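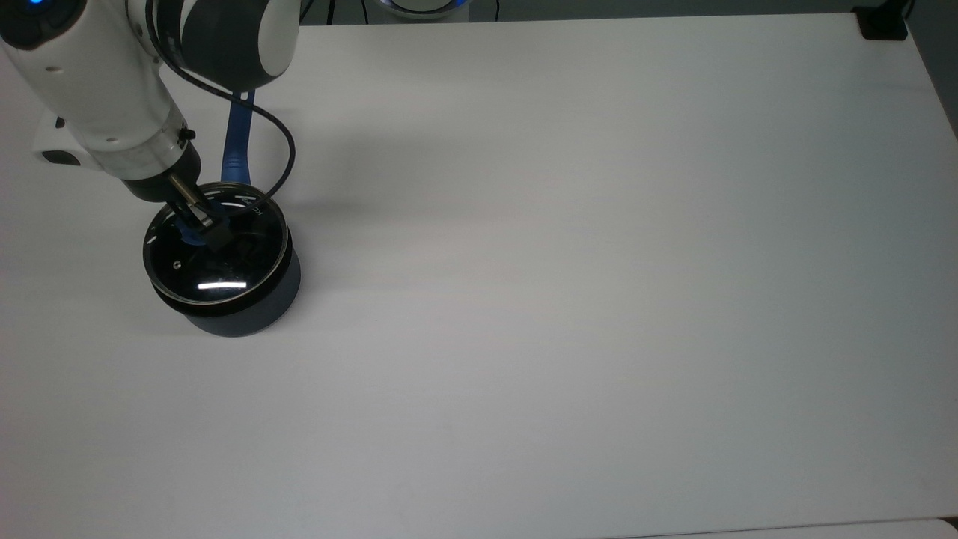 A dark pot with a glass lid on a white tabletop, and a robotic arm reaching down to it.

Coaching Practice, Level 2
Handout 6: Planning a season for a school or club squad

Read this before the April session and bring your own draft calendar with you. Handout 5 dealt with single training sessions. The present one deals with how those sessions fit together over a whole season, using distance running as the main case. Most of it carries over to rowing, swimming and cycling with small changes.

1. Start from the fixtures

Write down the fixtures first and work backwards. Mark each one A, B or C. An A race is one the squad prepares for properly. A B race matters but is run on normal training with an easy day before it. A C race replaces a hard session and nothing else changes. A school squad can manage two A races in a season, three at the most. New coaches tend to mark everything A, and by the end of term the runners are flat.

2. The Larnard Harriers plan

We shall use the Larnard plan as our worked case. The season is 23 weeks long and is split as follows:

Weeks 1 to 8: general running, hills once a week, no timed work
Weeks 9 to 16: longer repetitions, one C race every other week
Weeks 17 to 21: shorter repetitions at race pace, B races
Weeks 22 and 23: reduced running, A race at the end of week 23

Note that the first block is the longest of the four. Coaches who take over a squad late often cut it, and injuries then show up in the second block. If you have lost weeks, take them from the third.

3. Measuring the load

The simplest useful measure is minutes multiplied by effort. After each session the runner gives it a score from 1 to 10, and you multiply that by the length of the session in minutes. A steady run of 50 minutes scored at 2 gives 100. A hard session of 70 minutes scored at 6 gives 420. Add up the week. For a 15-year-old in the second block, a weekly total of nearly 700 is a sensible place to begin, and it should rise slowly from there.

Ask for the score half an hour after the session has ended. Asked at once, runners score the last repetition and forget the rest.

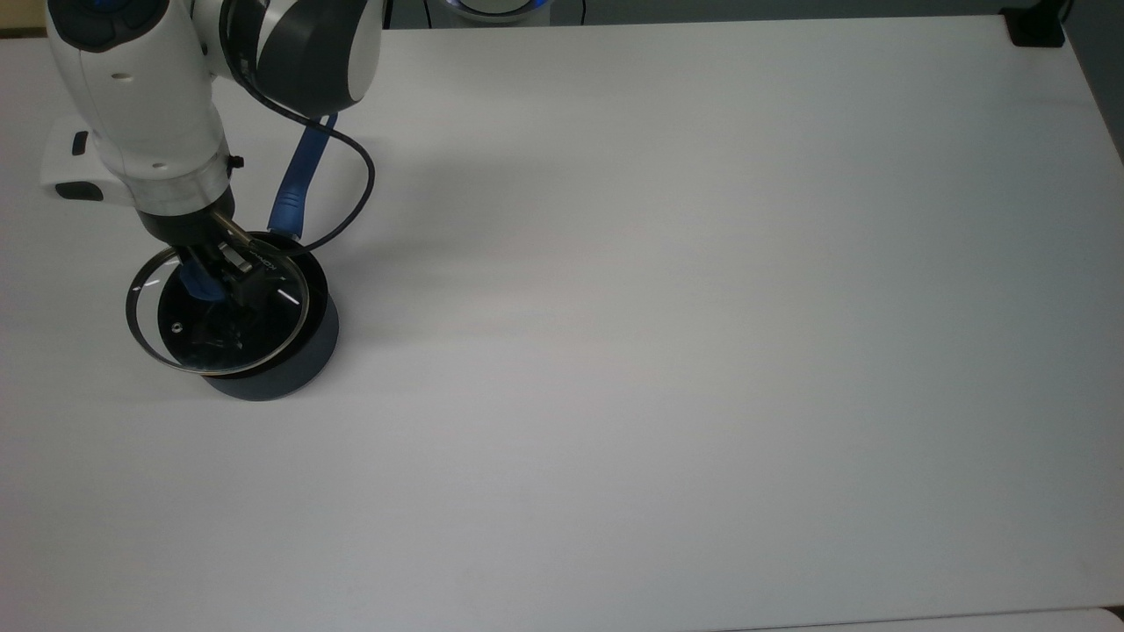 Keep the scores in one place. A paper sheet will do. What matters is that you look at the total before you plan the next week, and that a runner whose scores climb while the sessions stay the same is given easier days.

4. Rest between hard efforts

Leave 72 hours between an A race and the next hard session. Easy running in between is fine if the runner wants it. For B races 48 hours is usually enough. Growing athletes vary a good deal, and a runner who is sleeping badly or has exams should be given longer.

5. Team selection

Say at the start of the season how the team will be picked and keep to it. The Mokoena Cup allows six runners with four to score, so the fifth and sixth places are often the ones argued over. Decide whether you are picking on results, recent training or a trial, and put it in writing for parents.

6. Task for the session

The Pradier League has fixtures in weeks 4, 7, 10, 13 and 18, and the Miter Relays fall in week 20. Your squad has 14 runners, two of them coming back from shin pain.

Mark each fixture A, B or C.
Draw up the four blocks on one side of paper.
Write out week 12 in full, with expected load for one healthy runner and one returning runner.

Reading: course booklet, chapter 4, and the load sheet at the back.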